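How to Sort Out a Low Cupboard (and Keep It Sorted)

Last updated: 4 October 2025

Print this page | E-mail this page
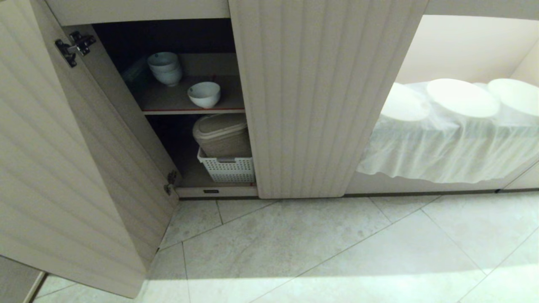
My own low cupboard was so bad that I kept the cereal bowls on the draining board all winter, a reader wrote after the first version of this page went up, and she wanted to know whether it was worth bothering with a cupboard you have to kneel down to see into. I think it is, and I have rewritten a good deal of what follows with her in mind, so if you read the old version you will find this one longer (sorry!) and I hope rather more useful.

Low cupboards are the ones we forget. The high ones get a glance every time we reach for a mug, but anything below the worktop, or in one of those long sideboards with a shelf across the middle, goes dark at the back and stays that way. Things drift into it. You put a dish in front of another dish, and by March you have bought a second colander. I have done this myself, more than once, and in a kitchen not much bigger than a garden shed.

What follows is the way I do a single compartment with one fixed or movable shelf. If you have three compartments, do them on three different mornings. People who empty the whole run at once end up eating their tea standing up with saucepans all over the floor, and the last door always gets shoved shut on whatever is left.

What you'll need

A kneeling mat, or an old cushion you don't mind about
A torch
A bowl of warm water with a drop of washing-up liquid
2 cloths, one for wet and one for dry
A soft brush (an old toothbrush is perfect for grooved doors)
A small screwdriver that fits your hinge screws
A tape measure
One basket or open crate, plastic for preference

Don't buy the basket yet if you haven't got one. We'll come to that.

Step one: empty it properly

Open the door as far as it will comfortably go and take everything out. Everything, please, including the thing at the very back that you think you know about. Shine the torch in and have a look into both rear corners before you decide you've finished. I once found a gravy boat I'd been blaming my sister for since we moved house, and I had to ring her up and apologise.

Put it all on the table or on a towel on the floor, and resist sorting as you go. It is tempting to start making little piles straight away, but you will change your mind about half of them once you can see the lot together.

Step two: clean from the top down

Brush out the crumbs first, then wipe the underside of the worktop if you can reach it, the side walls, the shelf (top and bottom) and finally the floor of the cupboard. The front edge of the shelf gets grubbier than anywhere else because every hand in the house brushes past it, so give it a second go. Dry it with the other cloth and leave the door open for 15 minutes while you have a cup of tea.

If your doors have upright grooves, as so many do at the moment, work along them with the toothbrush barely damp and always in the direction of the groove. Scrubbing across just pushes the muck from one ridge to the next. A flat cloth folded over the end of a wooden spoon handle does nicely for drying them. Go gently near the bottom, where the mop splashes.

Step three: look at the hinges while you're down there

You are already on your knees, so you may as well. Hold the door in one hand, lift it very slightly, and feel whether it moves at the hinge. If it does, take your screwdriver and nip up the screws, a little at a time, top hinge and then bottom. You want them snug, and no more than that; it is very easy to strip the hole in chipboard, and then you have a much duller afternoon ahead of you.

A door that rubs on its neighbour can usually be put right with the adjusting screw, if the hinge has one. Give it a quarter turn, shut the door, have a look, and go again if it needs it. My neighbours on the Nokbridge road have the same doors as I do, and theirs had scraped for years before we spent a few minutes on it one wet afternoon.

Step four: decide what lives here

Now you can sort. For a low cupboard with one shelf I like to think about it in terms of bending. The shelf is the easier half, and it should have the things you want every day or nearly every day. The floor of the cupboard is the harder half, so that is where you put whatever comes out once or twice a week, or things that can be pulled out in one go.

Bowls are very good shelf things. They nest, they don't topple as plates on edge do, and you can get hold of a rim without seeing it clearly. Keep each stack to one size. The moment a larger bowl goes on top of smaller ones the whole stack wobbles, and somebody will pull out the wrong one in a hurry before school.

I also like to leave one bowl by itself towards the front. I know it looks untidy to some people! But in our house it is the bowl that gets used and washed and put back, and it saves anyone reaching over to disturb the stack behind. The reader I mentioned told me she'd tried it with her porridge bowl and had stopped using the draining board altogether, which cheered me up no end.

Heavy casseroles are better on the floor of the cupboard. Glasses I wouldn't put down there at all if you have children or an enthusiastic dog.

Step five: a basket at the bottom

A basket is really a drawer for people who haven't got drawers. Anything that would otherwise roll to the back can go in it, and when you want something you slide the whole basket forward and look down into it.

Measure before you buy. You need three numbers: the width of the opening with the door fully open (the hinge and the door itself can steal a bit), the depth from front to back, and the height from the floor of the cupboard to the underside of the shelf. Take 3 cm off the width so that your fingers fit down the side. As for height, a basket that is too tall can only be filled by dragging it right out each time, and you'll have given up on it by the end of the week.

Plastic with open sides is my choice. It wipes clean, it lets the air through, and you can see roughly what is in it. I have one from the Privon range which has lasted very well, and a wicker one that shed bits into everything and now holds seed packets. Put lidded tubs and boxes in with the lids on. Loose lids are a misery wherever you keep them, and a tub with its lid on can sit on top of the other things in the basket without spilling into them, so long as the shelf above leaves room for it.

Don't fill it so full that it's a struggle to move. If you find yourself tugging with both hands and muttering, take something out.

Step six: put it back and live with it

Back row first, then the front. Leave a hand's width of empty shelf somewhere, even if it hurts, because there is always a dish that comes home from a party or a cupboard-less casserole that needs a bed for the night.

Shut the door and check that it closes without a push. If it springs back, the basket is probably sticking out or a handle is catching. Then leave it all alone for a fortnight. You'll soon notice which thing you keep moving out of the way to get at something else, and those two want to swap places.

A few questions I get asked

Should I line the shelf? You can. A ribbed rubber liner stops bowls sliding, but do cut it a little short of the front edge or it will curl up and collect crumbs. I used a roll of Rellach liner on mine, and had enough left for the cutlery drawer.

What about open niches and shelves next to the cupboard? Anything without a door gathers dust far faster, so keep it for things that are used and washed often, or cover what's there with something light that you can lift off and shake outside. A clean sheet of plastic will do, though a tea towel is nicer to handle.

My cupboard smells musty. Take everything out again, leave the door open for a day, and stand a saucer of bicarbonate of soda in the bottom overnight. If it comes back, feel along the back wall for damp and look at any pipes before you put so much as a saucepan in there.

How often should I do it? The full job, twice a year is plenty. In between I just slide the basket out when I'm washing the floor and give underneath it a wipe.

If you've got a corner cupboard, the kind that goes round a bend and swallows roasting tins, I'm afraid most of this won't help you very much. I am working my way through ours at the moment and will put up a separate page when I've reached the back of it.

Print this page | E-mail this page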